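Flush toilet

From the Household Things Encyclopedia, entry by Freya Pearce
Last revised 7 October 2022

A flush toilet is a bowl that uses water to carry waste into a drain and then refills itself so you can do it all again. It goes by a lot of names (water closet, WC, commode, john, loo, and a few my grandmother wouldn't let me say), but they all mean pretty much the same piece of plumbing. I've been writing up bathroom fixtures for this site for a good while now, and this is still the entry I get the most mail about, so I've made it longer than the old one.

The word itself wandered in from French, where a toilette was a little cloth. First it was the cloth on the dressing table, then the dressing table, then the whole business of getting washed and dressed, then the room, and finally the fixture. I love that! Most languages do something like it - people reach for a polite word, the polite word wears out, and they have to go find another.

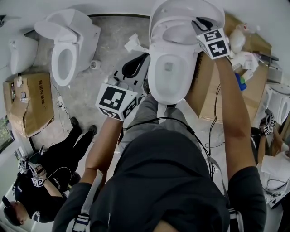 Early forms
[edit]

Long before anybody flushed anything, people had pits, buckets, chamber pots and seats built over running water. The one I know best is at Wurnach, where the old granary has a stone privy with a drain cut under the wall and the year 1632 carved over the door. I went to see it in June and spent far too long on my knees looking at the slope of the channel. Rainwater came off the roof and was let into the channel by lifting a board, so you could call it a flush if you're feeling generous. The sign by the door calls it a "water closet," and I don't think that's right, but I understand why they'd want it to be.

The close stool is the other one you'll run into. It's a box or chair with a lid and a pot inside, and the fancy ones were padded. Somebody still had to carry the pot downstairs, and the household accounts from Clallier list a servant's wage for doing just that, squeezed in between candles and goose fat.

How it works

The part that made indoor toilets bearable is the trap, the bend in the passage behind the bowl. A bit of water always stays in it, and that water blocks the sewer gas. That's the whole trick. If you've ever come home to a smelly bathroom after a long trip, the water in a trap has probably dried up, and a flush or a pitcher of water will usually sort it out.

In the siphon kind, which is what most American homes have, water rushes in fast enough to fill the bend completely, and the siphon pulls everything after it until air gets in and you hear that gulp. The washdown kind, common in Europe, has a shorter, wider passage and simply pushes. Washdown bowls clog less and need more brushing. I grew up with one type and live with the other, and I have no strong loyalty (my sister does, and we don't discuss it at dinner).

Up in the tank there are 2 main valves. The fill valve lets water in and the flush valve lets it out. A running toilet is nearly always one of them, and more often than not it's the flapper, the rubber piece at the bottom, gone stiff with age. 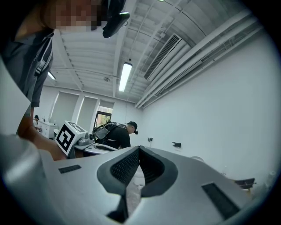 Dual-flush tanks add a second, smaller flush, and I'm fond of them, though I do wish the makers would agree on which button is which. Old high tanks with a chain got their force from the drop. When the tank came down to sit behind the bowl, the shape of the bowl had to change to make up for it.

Materials

Most bowls are vitreous china, which is clay fired with a glassy glaze so it doesn't soak anything up. You'll also find stainless steel in places that get rough use, and plastic in campers and boats.

Collecting

Yes, people collect them. The Danzer catalog lists over 200 patterned bowls, mostly blue flowers on white, and the Pestier house has 30 on show in what used to be the stable. Condition matters a lot, and hairline cracks in the foot are easy to miss, so take a flashlight.

See also: Bidet; Chamber pot; Outhouse; Septic tank; Sink trap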